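Spring walk-through for the Mulder Street house, upstairs and down. I do this every February, when it's too wet to garden and I'm still feeling responsible from the new year. If you're renting the house from us, please don't take any of it personally. Most of the comments are about things that were here long before you were, and a fair few are notes to myself.

Marks I use: **OK** means fine, **Watch** means fine for now but look again in the fall, and **Fix** means it goes on the list on the pantry door.

## Front and outside

- [x] **Front steps, handrail.** OK. I leaned my whole weight on the rail at the top and at the bottom and it didn't budge. The second step has a little dip worn in it where everyone puts the same foot, and it holds a puddle after rain. I rather like it, but it will be slick in a freeze, so the sand bucket stays on the porch until April.
- [x] **Porch light.** OK. New bulb last fall, still going.
- [ ] **House number.** Fix. The 2 has lost its bottom screw and swings around when the door slams. An ambulance driver shouldn't have to guess, so this goes near the top of the list even though it's a five-minute job.
- [x] **Gutters, street side.** Watch. Clear when I looked, but the neighbor's maple has opinions about that.
- [ ] **Dryer vent flap.** Fix. Stuck half open, with lint behind it. I pulled out what I could reach with my fingers and it made a ball the size of a grapefruit. The full hose needs to come off and be cleaned before anyone runs another heavy load.

## Alarms and fire things

- [x] **Smoke alarm, upstairs hall.** OK. Loud enough that the dog next door joined in.
- [x] **Smoke alarm, bottom of stairs.** OK.
- [ ] **Smoke alarm, back bedroom.** Fix. It chirped once and then went quiet, and when I took it down the date on the back was older than I'd like to admit. These wear out even if the battery is good. The whole unit gets replaced, and I'll write the month on the new one in marker where I can read it without my glasses.
- [x] **Carbon monoxide alarm.** OK. Zornasska model, plugged in outside the bedrooms, where it should be. Please don't borrow that outlet for the vacuum and forget to put it back (I say this as the person who did exactly that).
- [x] **Kitchen extinguisher.** OK. Needle in the green, pin in place, hung by the door and away from the stove so you can get to it if the stove is the problem.

## Kitchen

- [x] **Stove, all burners.** OK. The left rear one takes a few clicks to light. If it clicks and clicks and you smell gas, turn the knob off, open the window, and give it a good while before you try again. If the smell hangs on, go outside and call the gas company from there.
- [x] **Outlet by the sink.** OK. Test button trips it, reset button brings it back.
- [ ] **Under the sink.** Fix. Slow drip at the Brorano shutoff valve, just enough to darken the shelf. I've put a saucer under it. Also, the drain cleaner was sitting next to the dish soap again, and the two bottles look far too much alike. Drain cleaner now lives on the high shelf in the laundry room.
- [x] **Refrigerator cord.** OK. I pulled the fridge out, found a spoon I'd been missing for ages, and pushed it back.

## Bedrooms and furniture

I spend more time on this part than I used to. My grandchildren visit now, and a small child sees a set of drawers and thinks *stairs*. Anything tall gets strapped to the wall, and I give every strap a proper tug each year, because screws work loose in old plaster.

- [x] **Tall dresser, front bedroom.** OK. Both straps snug. Heaviest things (the sweaters and the photo albums) are in the bottom drawers, and I'd ask that they stay there.
- [ ] **Bookcase, back bedroom.** Fix. One strap is holding and the other came away in my hand with a pinch of plaster dust. It was screwed into nothing at all. I'll move it over to the stud.
- [x] **Small chest by the window.** Watch. Drawers slide well, but the top one has no stop and will come all the way out and land on your foot if you pull it with enthusiasm.
- [x] **Window guards.** OK. Both release from the inside with one hand, and I tried them in the dark to be sure.
- [x] **Blind cords.** OK. Wound up on the high cleats. If I ever come into some money, we're going cordless.
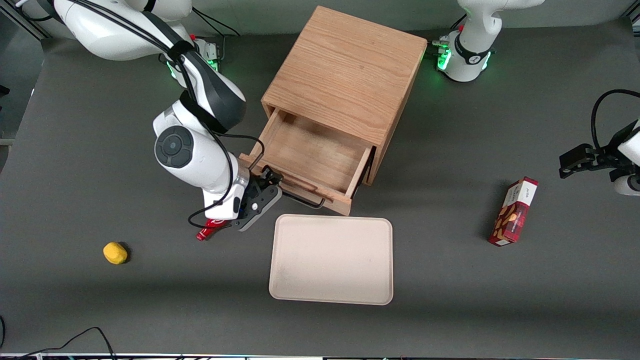 **Does a low piece of furniture need to be strapped as well?**

If it has drawers, I'd strap it. A low chest can still tip when a couple of drawers are open and a child leans on them, and more so if there's something heavy sitting on top. The kit costs less than lunch and takes one cup of coffee to put in.

## Stairs and basement

- [x] **Basement stair light.** OK. Works from both switches, which hasn't always been the case.
- [ ] **Stair edge tape.** Fix. Peeling on the lowest tread, and it caught my slipper. Pull it all up and start over; patching it just makes more corners to trip on.
- [x] **Water heater.** OK. Set at the middle mark. No rust at the base, nothing stored up against it. I moved a stack of Dindden paint cans to the far wall and would like them to stay there.
- [x] **Breaker panel.** OK. Door opens all the way, labels readable, except number 9, which says "lamp?" in my own handwriting. I switched it off and walked the whole house and every lamp stayed on, so that remains a mystery for a longer afternoon.
- [x] **Sump pump.** OK. Poured in a bucket of water and it kicked on as it should.
- [ ] **Extension cord behind the freezer.** Fix. A freezer shouldn't be run off one of those, and I knew it when I did it. Electrician to add an outlet.

## To buy

- Smoke alarm
- Strap kit, with the longer screws
- Grip tape for the stairs
- Shutoff valve and a roll of plumber's tape
- One brass screw for the house number, and a spare for when I drop it in the flower bed

Next look in the fall, before the furnace goes on. Leave me a note on the pantry door if something starts rattling, dripping or smelling funny before then, and please leave it even if you think it's too small to bother with.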